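Print this message | E-mail this message

List: puklow-supporters
Subject: Re: Home games at Masson from August

I've read the message below more than once now and I still can't make it add up. I'm quoting it in full, as some people only get the digest and it arrived in bits.

> Dear all,
>
> As many of you will have heard, the club is in talks with Sterkow about
> sharing the Masson ground from August. We wanted supporters to hear it
> from us first.
>
> The pitch at Puklow has been a worry for a long time. We lost too many
> games to the weather last winter and the league has made it clear that
> it won't put up with another season like that one. Masson has proper
> drainage, better lights and a covered stand behind the goal as well as
> the one along the side.
>
> Season tickets will stay at 60 pounds. Entry will be through Nukex, so
> there will be no more queuing in the rain for a paper ticket. There
> will be a supporters' bus from the old station car park for every home
> game.
>
> This is a temporary step while the Puklow pitch is put right. We expect
> attendances to go up by 30 per cent in the first season, which will pay
> for the work.
>
> We hope you'll get behind it.

I want the club to be playing somewhere with grass on it, so please don't write to me as though I'm in love with mud. I stood through the same winter as the rest of you. I was there for the game that was called off at half-time when the goalmouth at the allotments end went under, and I was there for the replay, which shouldn't have been started either. The pitch is bad. We agree on that.

What I don't agree with is being told a thing is settled and being told it's still in talks, in the same message. Which is it? If you can tell me the price of the season ticket and where the bus leaves from, you're some way past talks. 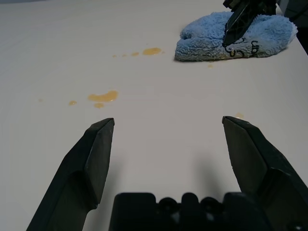
The 30 per cent

Where does this come from? I've asked before when figures like it have been put round and have had no answer, so I'll ask again. Clubs at our level that move out of their own town usually lose people. The regulars who walk to the ground don't all get on a bus. The ones who bring small children certainly don't, if it means getting home at bedtime with a tired five-year-old and a coach full of wet coats.

Against that, I suppose the idea is that people in Sterkow will come and watch us when their own side are away. Will they? I have lived near enough to Sterkow to have heard what they think of us, and I never heard any of them say they would pay to see it twice a month. Their own crowd isn't much bigger than ours. If there were hundreds of people over there longing for more football, you'd think they would have turned up for Sterkow by now.

If the figure is a hope, say it's a hope. I'd have more time for it. What I don't want is to see it turn into a budget, with a player's wages hung on it, and then to be passing a bucket round in February as we did after the floodlight business.

Temporary until when?

"While the Puklow pitch is put right" has no end to it. There's no date, no builder, no price, and nothing on whether the drains under the far side belong to us or to the council, which is the question that stopped the work last time. Anybody who was on this list then will remember that we were told it was a matter of weeks. The same pile of gravel is still by the gate with brambles growing through it.

I'd like to see three things in writing before anyone hands over money. How many seasons the agreement with Sterkow runs for. What happens to the lease at Puklow while no football is played there. And who gets the takings from the bar at Masson on our days, which I have a strong feeling won't be us.

The lease is the one that worries me most. A field with nobody on it looks very different to a landlord from a field with a team on it. I'm told I'm being gloomy about this. Maybe I am, but I notice that the people telling me so haven't read the lease either. It used to be pinned up in the tea hut, behind the fixture list, and it said something about the ground being kept in regular use. Does one youth game a month count as regular use? I don't know, and I'd like to hear from someone who does.

The bus

A bus "for every home game" sounds lovely. The last kick-off of an evening match at Masson is at 7, and with stoppages and a bit of talk afterwards you're not out of the car park much before half past nine. Is the bus waiting for extra time in the cup? Is it free? If it isn't, then the season ticket hasn't stayed at 60 pounds at all, it has gone up by the cost of the bus and somebody has left that bit out.

Midweek is where this will fall apart. I can get from work to Puklow for kick-off if I miss my tea. I can't get from work to the old station, and then on to a bus, and then through the traffic at the Sterkow roundabout. Plenty of others are in the same boat. We'll see the second half or we'll stay at home and look at the score.

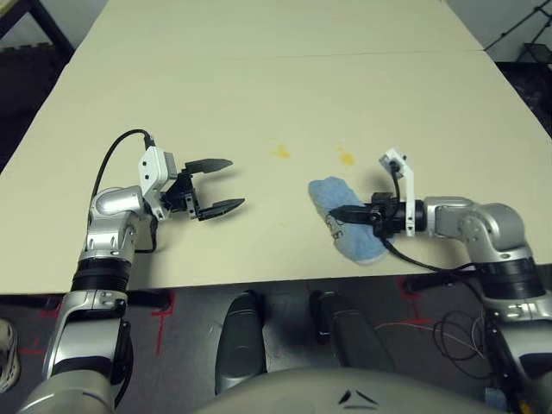
A reply came to me off-list while I was part way through this, and I have leave to pass it on without a name. It says that I'm being unfair about the midweek games, that there were only 4 of them at home last season, and that nobody should throw away a decent pitch for the sake of so few evenings. It also says the Masson stand is the first place the writer has sat down in comfort at a match for years, and that older supporters might well come back if they knew there was a roof and a proper toilet. The writer would put up with the bus for that and thinks others would too.

All right. I'll give way on the roof. I hadn't thought enough about people who stopped coming because of their knees, and if the club had led with that instead of a percentage I might have written a shorter message. But there were only so few midweek games at home because the rest were called off and shoved to the end of the season, when the evenings were light. On a pitch that drains they'll be played when they're meant to be, in the dark, in the cold, with the bus. So I don't think last season tells us very much.

Nukex

I'm less bothered by this than some on here, though I'd still like to know why it's being tied to the move. We could have had it at Puklow if it's so good. As I understand it you get your ticket on your phone and hold it up at the gate. That's fine if you've got the phone and the phone has got any life left in it. What does the chap on the gate do with someone who has neither? Turn them away? I can't see it. He'll wave them through, and then the count will be wrong, and in the spring we'll be told attendances went down when they didn't, or up when they didn't.

Has the club asked whether there's a fee on each sale? There usually is with these things. I don't say that there is with this one. I only say that the message is very cheerful about queues in the rain and has nothing to say on that point. In any case, I like the paper ticket. I've got a drawer of them going back to the old league, and I can tell you from the pencil on the back who scored.

What I'd like to happen

A meeting before any tickets go on sale. An open one, at Puklow, in the clubhouse, with the agreement on the table where people can pick it up and read it. Not a summary of it and not slides. If it's too sensitive to be read by the people paying for it then I'd say that tells you most of what's in it.

If the answers are good I'll buy my ticket that same night and I'll eat a Sterkow pie, which I'm told is no small thing. If there aren't any answers I won't, and I'd ask others to hold off as well. It's easier to get a question answered while your money is still in your pocket.

One more thing. Would whoever has the key to the trophy cupboard please make sure it's emptied before the clubhouse is shut up for the summer — the damp got into the old pennants last time and two of them are past saving. And the programmes in the loft want bringing down as well, whatever we end up doing about the ground. The cleaning things are still to hand if anybody wants to make a start.

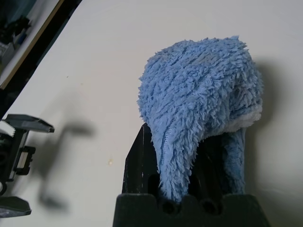
Light blue cloth on its black holder

I'm away for a bit after this, so if you reply and hear nothing, I'm not sulking. Please reply to the list and not only to me, and please trim the quoting at the bottom. Some of the messages on the shirt colour thread are longer than the club history.

Up the Puks,
a season ticket holder, allotments end

--
To leave puklow-supporters, send a blank message with "leave" in the subject line.

Last updated: 24 May 2026

Print this message | E-mail this message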